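The gripper that would not let go

I write up faults on this blog when they cost me more than an evening, and the release fault cost me most of August. If you run a small arm at a bench and have ever watched it set something down and then refuse to leave it, some of what follows may save you time.

The setup is a single arm with a two-finger electric gripper, a head camera and a second camera at the wrist. The task is mug to tray. The arm picks a mug up off the counter, carries it to a shallow tray, puts it down, opens, backs away and closes again before going home. I use it as a regression test because it is short and it touches everything: both cameras, the grasp, the force limits and the release. Whenever I change something in the stack I run Mug to Tray overnight and read the log with my coffee. 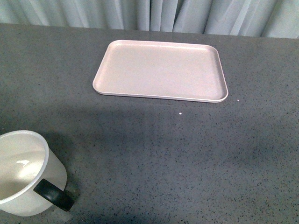

The fault first showed up late one afternoon, after I had moved the gripper driver to a newer version. The mug went down where it should. The log said "release complete." The arm then started its retreat with the fingers still on the handle, and the mug went with it, over the rim of the tray and onto the floor. It was an enamel one, so it only chipped.

I did what most people do and ran it again. It worked. I ran it for the rest of the evening and it worked every time, so I blamed a loose connector, reseated the cable at the wrist and went to bed. The next morning there was a mug on the floor and the arm was parked at home with a clean log.

That clean log bothered me more than the mug did. A robot that stops with an error is doing its job. A robot that carries on with a false idea of what its hand is holding can hurt somebody. My supervisor on an old job, Sirkka Jääskeläinen, used to make us write down what the machine believed at each step, next to what we could see for ourselves. I started doing that again. Within a day the two columns disagreed on one line, and it was always the same line.

The driver reports a finger position and a status flag. In the old version, the flag flipped to "done" when the fingers reached the open position. In the new one it flips when the command has been accepted and the motor current has dropped below a threshold. Most of the time those happen close enough together that you can't tell them apart. But if a finger is wedged inside a mug handle and pressing sideways, the motor can give up early. The current drops, the flag says done, and the fingers have barely moved.

So there were two things wrong. The flag was misleading, and my code trusted it without looking at the position, which was sitting in the same message. The second one is mine. I wrote that wait loop when I worked at Pranthorpe and copied it into every project after.

I called Celeste Ocampo, who looks after the arms at Brirley, to ask if she had seen anything like it. She had, with a different gripper, and she lost a week to it. Her fix was to check position only. I tried that and got a new problem: a finger that rests against something and stops a hair short of fully open now counts as a failure, so the arm sat there doing nothing with a perfectly good placement in front of it.

What I run now is a mix. After the open command, the code waits for the flag and then reads the position. If the gap is wide enough to clear the handle, it goes on. If it isn't, the wrist moves back 4 millimeters along the approach line and the gripper tries again. It gets 3 tries. After that the arm holds still, the fault light comes on and the run ends with an error that names the step.

I also cut the retreat speed for the first 5 centimeters and put a force limit on it. If anything pulls back during that stretch, the arm stops. I should have had that from the start. It doesn't fix the cause, but it means a missed release ends with a mug on its side in the tray and nothing flying off the counter. 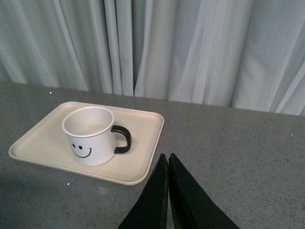 Does the wrist camera help catch a bad release?

It helps a little, and I would not rely on it alone. The fingers block part of its own view when they are low, and a handle between them is hard to tell from a handle just behind them. I save the wrist frames for checking afterward and let position and force decide whether the arm may move.

The new driver is staying in, with the check around it. I have gone through the other tasks and found the same wait loop in the drawer routine and the cloth folding one. The drawer is patched. The cloth one is still on the list, and until it's done I only run it with my hand near the stop button.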